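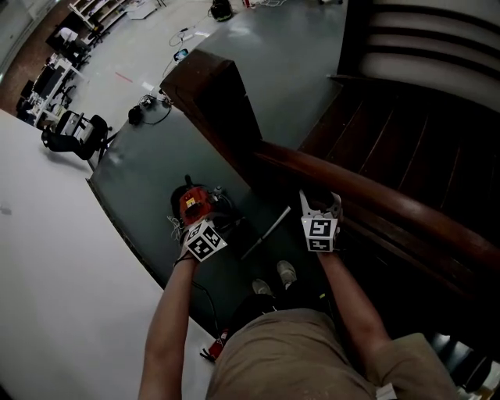
# Getting Hard Water Scale Off Glass Shower Doors (and Keeping It Off)

I put up with cloudy shower doors for years. I scrubbed them with dish soap, I scrubbed them with baking soda, I bought a spray that smelled like a swimming pool, and every time the glass dried it went right back to looking like wax paper. Then we moved to the Nisstead side of town, where the water is even harder, and I finally sat down and figured it out. I'm so happy with the result that I've done my mother-in-law's doors too, and she didn't even ask!

The trick is that most of that haze is mineral, with soap stuck to it. Soap doesn't dissolve mineral. Acid does. You need a mild acid, and you need it to sit there a lot longer than you think.

## What you need

- Plain white vinegar, the regular cleaning or cooking kind
- A spray bottle
- A roll of paper towels
- A non-scratch sponge (check the package, some of the green ones will scratch)
- Dish soap
- An old toothbrush
- A squeegee
- Two microfiber cloths
- Rubber gloves

## Before you start

Keep vinegar away from marble, limestone, travertine and any other natural stone. It will etch the surface and you can't wipe that off. If your shower has a stone curb, tape plastic over it and work with damp towels instead of a sprayer. Check the door paperwork too. Some glass comes with a factory coating, and the maker may want you to use only certain cleaners.

**Never use vinegar with bleach, or right after bleach.** The two together make chlorine gas. If you sprayed a bleach cleaner on the tile this morning, rinse everything really well and do the doors another day.

Turn the fan on and open the window if you have one. In November I leave the window open a crack and put on a sweatshirt.

## Step 1: Wash off the soap layer

Wet the doors with warm water and wash them with a squirt of dish soap on the sponge. Rinse. You won't see much change, and that's fine. If there's body oil and conditioner on top of the scale, the vinegar just slides over it.

## Step 2: Warm the vinegar

Pour 24 ounces of vinegar into a big measuring cup and warm it until it feels like bath water. Don't boil it, the fumes are awful. Pour it in the spray bottle. Cold vinegar works too, just slower, so if you'd rather skip the microwave, go ahead and give it extra time.

## Step 3: Hang the paper towels

My favorite part! Spray a section of glass, press a sheet of paper towel flat against it, and spray the towel until it's soaked. It will cling to the door all by itself. Keep going, overlapping the sheets a little, until the whole cloudy area is papered over. It looks ridiculous.

Now leave it for 60 minutes. I know. I used to spray and wipe after two minutes and wonder what I was doing wrong. Go fold laundry or call somebody, and come back halfway through to re-wet any spots that are drying out (the top corners always go first).

## Step 4: Scrub while it's wet

Peel off one sheet at a time and scrub that patch right away with the sponge, in small circles. You'll feel the difference under your hand. Scale is gritty and catches on the sponge, and clean glass is slick. When it goes slick, move to the next sheet.

Save a few of the wet towels and wad them along the bottom track while you work. That's where the crust is thickest, and it gets a bonus soak. Finish the track with the toothbrush.

## Step 5: Rinse and dry

Rinse top to bottom, lots of water, including the metal frame and the hinges. Vinegar left sitting on metal trim can dull it. Squeegee the glass, then go over it with a dry microfiber cloth, and then the second one when the first gets damp.

Look at the door from the side with the light on. If you still see white spots, repeat steps 3 and 4 on those areas only. My doors took two rounds and the ones at Marion Rankin's place took three, but hers hadn't been touched since the house was built.

## If it still won't come off

Try a paste of baking soda and a little water on the sponge, with light pressure, after the vinegar is rinsed off. Mixing them in a bowl makes a fun fizz, but they mostly cancel each other out.

If the glass feels perfectly smooth and still looks foggy when dry, it may be etched. That's damage in the glass itself and no cleaner will fix it. A glass shop can sometimes polish it out, so get a price on that before you shop for new doors.

## Keeping it clear

Squeegee after the last shower of the day. It takes me less time than brushing my teeth, and it does more than every product I ever bought. I keep ours on a hook inside the shower where it's staring at everybody.

Once a week, spray the doors with half vinegar and half water, wait five minutes, rinse and dry. Switching from bar soap to liquid body wash helped us too, with much less film by the end of the week.

Shower heads get the same treatment, by the way. Fill a sandwich bag with vinegar, hold it over the head with a rubber band, leave it an hour, then run hot water through. Skip that one if yours is brass, nickel or gold-toned, and check the manual for what's safe on the finish.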